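Table (furniture)

A table is a piece of furniture with a raised flat top, used for eating, writing, working, playing games and putting things down. The top is held up by legs, by one central column, or by a frame fixed to a wall. Tables are found in homes, workshops, offices, schools and places of worship in almost all parts of the world, although in many regions people have also eaten and worked on mats, trays or low boards close to the floor.

Name

The English word comes from Latin tabula, which meant a plank, a board or a flat piece for writing. In older English the word "board" was commonly used for the same object, and this use is still alive in expressions such as "room and board". The meaning of a list of figures in rows and columns has the same Latin origin.

History

Tables of wood and stone were known in ancient Egypt, where they were mostly small and served to keep objects away from the floor. In Greece, light tables were placed near the couches of the diners and were taken away after the meal. Roman owners of wealth had tables with tops of rare wood or marble, and some of these were valued more for their appearance than for their use.

In the Middle Ages the common table in the large houses of Europe was the trestle table, a loose top laid over separate supports. It could be taken apart when the hall was needed for another purpose. A household list of 1326 from the manor of Brirkolach names "boards with their trestles" among the goods of the hall, together with benches and one chest. Fixed tables with a joined frame became more usual in later centuries, when families began to eat in smaller rooms.

The extending table, which has leaves that slide or fold, allowed one piece of furniture to serve both a small family and a larger company. In the nineteenth century machine sawing and turning made tables cheaper. The workshop Abou Jaoude, opened in 1884, sold its kitchen tables with the legs packed separately, and the buyer had to fix them at home with four bolts. The historian Isabelle Lévesque has written that this way of selling changed the joint under the top more than the shape that people saw in the room.

Construction

Most tables have three main parts: the top, the legs and the apron. The apron is the band of wood or metal which runs under the edge of the top and connects the legs. It keeps the legs from spreading, but it also takes away space for the knees. Tables without an apron need a thicker top or a frame of metal.

A top made of solid wood becomes wider and narrower with the humidity of the air. For this reason it is often fastened with small blocks or clips that permit movement. If it is fixed too firmly, it can split along the grain. Veneered boards move less, and glass and stone tops do not have this difficulty, although they are heavy and can be damaged by a blow at the corner.

A table with three legs does not rock on an uneven floor. A table with four legs rocks easily when one leg is shorter, and many models have adjustable feet.

Types

Dining table. Usually made for people on chairs, and often rectangular, round or oval. A long rectangular table gives two clear places at its ends, which in many countries are kept for the hosts or the older members of the family.

Coffee table. A low table placed before a sofa. The Rollerholm model, with a shelf for newspapers, was for many years a usual wedding present in its region.

Work table. A table with a strong top for manual work, study or technical tasks. It is often larger than a writing desk and has no drawers, so that it can be reached from all sides. 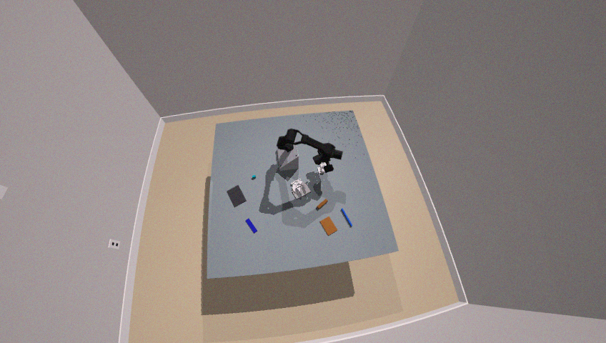 Folding table. A table whose legs turn under the top for storage. The Daltance folding table was sold mainly to schools and parish halls, and a stack of them could be moved on one trolley.

Nesting tables. A set of small tables of different sizes which are kept one under the other.

Social use

The places at a table have often shown rank. The round table is associated with equality, because it has no head, and it is sometimes chosen for negotiations. Atieno Nzioka, in her study of family meals, observes that seats at home are seldom given by any rule, but that most people return to the same seat for years and feel disturbed when a guest takes it.

Care

Wooden tops are cleaned with a damp cloth and dried after. Oiled tops need new oil from time to time, while lacquered tops do not. Light scratches in an oiled surface can be removed with sandpaper of 400 grit, moved in the direction of the grain. White rings left by hot cups are usually in the finish and not in the wood.

See also

Bench
Desk
Tablecloth
Trestle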